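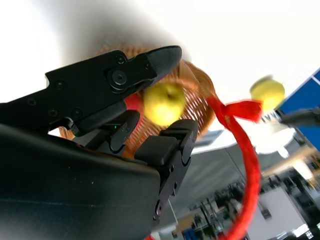

A black gripper with a small green indicator light.

Dental offices should stop selling toothpaste at the front desk

My last cleaning took 45 minutes, and the last five of them were a sales talk. The hygienist had a printed sheet with my name on it and three items already checked: a whitening paste, a rinse and a tongue scraper, all from a brand called Prulari. The total came to $95. My teeth were fine. She had told me so herself while I was still in the chair.

I don't blame her. When I asked, she said the office had started carrying the line in May and everyone was expected to mention it. I bought the scraper to be polite and it has been in a drawer ever since.

Selling things is legal and plenty of offices do it. A patient who needs a high-fluoride paste is better off getting it on the spot than driving across town for it. My objection is to the rest of the shelf. Charcoal powder and mint oil drops are cosmetics, and a person in scrubs who has just had a mirror in your mouth shouldn't be the one selling them. You can't tell which part of what she says is care and which part is the shelf talking.

Qiuyue Lei, a dentist in Atberg, took the display out of her waiting room after two years. She told me it brought in $484 in its best month, and that she had spent more than that in staff time answering questions about it. She still keeps prescription paste in a cabinet. If a patient asks what to buy, she writes down "soft brush, fluoride paste" and lets them go to the drugstore.

Some people will say adults can turn down a tube of toothpaste. They can, but it's harder than it sounds. You are wearing a paper bib and half your face may be numb. You are also going to see these people again in six months. My neighbor spent most of a year using a Plorkia rinse that stung her gums, because she thought it was part of her treatment. It was on the same sheet as her next appointment.

I would settle for a few rules. Put prices on the shelf. Keep products off the treatment sheet unless the dentist has prescribed them. If the office makes money on an item, say so on the label. The practice on Segura Street already does the first two, and it seems to have no trouble filling its schedule.

My own next visit is in the fall. I plan to ask for the sheet before I sit down.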